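Sampling by the Potful: Estimating a Jar of Dried Beans

Kitchen tips, Flulladus pages. Last revised October 30, 2019.

Counting a full jar of dried beans one at a time is slow and prone to error. Weighing a sample gives a usable figure in a few minutes. The method applies equally to screws, beads and buttons, provided the items are of one kind.

What is needed

A kitchen scale reading to 1 gram, a scoop, a wide container for mixing, and a pencil.

Procedure

1. Weigh the empty container and write the value down. Do not rely on the tare button if the scale switches itself off.
2. Pour in all the beans, weigh again, and subtract.
3. Mix. Beans settle by size, and a scoop from the top of a jar is not a random sample.
4. Take a scoop, count the beans in it, and weigh them.
5. Divide the total weight by the sample weight and multiply by the sample count.

Worked case: the beans in the jar weigh 681 grams. A scoop holds 157 beans. If that scoop weighs 50 grams, the estimate is 681 / 50 x 157, or 2,138 beans. A full hand count of the same jar gave 2,196. The estimate is low by less than 3 percent.

How large a sample

The spread of the estimate falls with the square root of the number of beans counted. Going from 100 beans to 400 halves it. Going beyond 400 is seldom worth the trouble in a kitchen. Several small scoops from different depths are better than one large one, and they also show how much the bean weight varies -- if the scoops disagree badly, the beans were not well mixed.

Scale rounding matters more than most people expect. On a 1 gram scale, a reading of 10 grams can be off by half a gram, a 5 percent error before any sampling error is added. Keep each weighed sample above 50 grams.
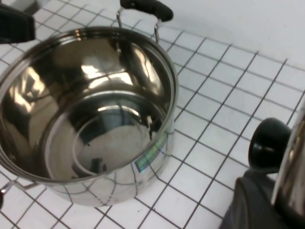
Mixing is the step most often skimped. Stir from the bottom up, turn the container a quarter, and repeat four times. A large stainless steel cooking pot with a wide open top and a flat bottom suits the job, with space to draw the scoop across the full width. Check the capacity of the scale before loading a heavy vessel, and subtract the vessel from every reading.

Broken beans

Decide before counting whether halves count. Either remove them from both the sample and the total, or count two halves as one bean. Write the rule beside the result.

Label the jar with the estimate, the sample size and the month, for example "2,138, n = 157, July".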